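The Woman Who Writes Down the Soup

Agustina Zapata apologizes for the state of her kitchen before I have both feet through the door, and then she hands me a bowl. It is squash soup with corn and a good deal of paprika, and it comes, she tells me, from a woman who cooked for a boarding house in Cirillo and never once wrote the recipe down.

"She was very polite about it, but she thought I was a little foolish," Zapata says, pulling out a chair for me and then moving a stack of folders off it. "She said, you put in the squash until it looks right. And I said, yes, but what does right look like? We went back and forth like that for a whole afternoon, and I think by the end of it she was enjoying herself."

For the past seven years Zapata has been collecting soups from home cooks up and down the valley, first for her own pleasure and then for Tradilau, the small recipe archive she runs with her sister-in-law. There are 634 of them now, typed up and filed by town. Of those, 189 have no name at all beyond whatever the family called it, which was usually "soup."

She grew up in Cledora, over a hardware store, the youngest in a house where supper was served late and everybody talked at once. Her grandmother made a broth with dried beans and orange peel that Zapata has been trying to get right for most of her adult life. "I have made it so many times, and it's good, people ask for seconds," she says. "But it isn't hers. I think it might have been the pot, or the water, or maybe I was just hungrier as a child. I go around and around on it."

It was that broth that started the whole thing. After her grandmother died, Zapata telephoned every cousin she could find and got a different answer from each of them. One swore there was a bay leaf. Another said there had never been a bay leaf in that house and was quite offended by the idea. She wrote all the versions down side by side, and that is still how she works – if two sisters disagree, both sisters go in the file.

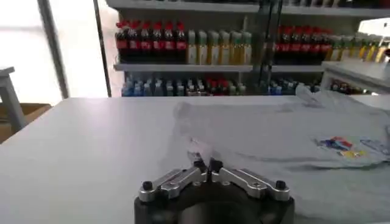 A white tabletop, with metal and black fingertips just above it.

I ask how she gets people to open up, and she laughs and says that mostly she peels things. "If you sit across from somebody with a notebook, they go stiff and start telling you what they think a recipe ought to sound like. If you're peeling potatoes next to them they forget about you. They'll say, oh, my mother would be so mad at how thick you're cutting those, and there you go, now I know about the mother."

She doesn't use a recorder unless she is asked to. She does carry a kitchen scale, and she has learned to slip it under a bowl while the cook is looking the other way, so that "a handful" can go down on paper as a weight as well as a handful. Some cooks catch her at it. One man in Stistatwood made her put the flour back and start over.

A first collection of the recipes came out last September, in a printing of 1,000, and she still seems a bit startled that strangers bought it. Letters have been coming ever since, many of them corrections. She reads me one from a woman who says the lentil soup on the second page is fine as far as it goes, but that anyone with sense would add the vinegar at the table. "She's right, too," Zapata says. "I tried it that same night."

There is a second book underway, about breads this time, though she says the soups keep interrupting. While we are talking the telephone rings, and it's a cousin who has remembered something about the orange peel. Zapata writes it on the back of an envelope, asks twice whether it was fresh or dried, and fills my bowl again with her free hand.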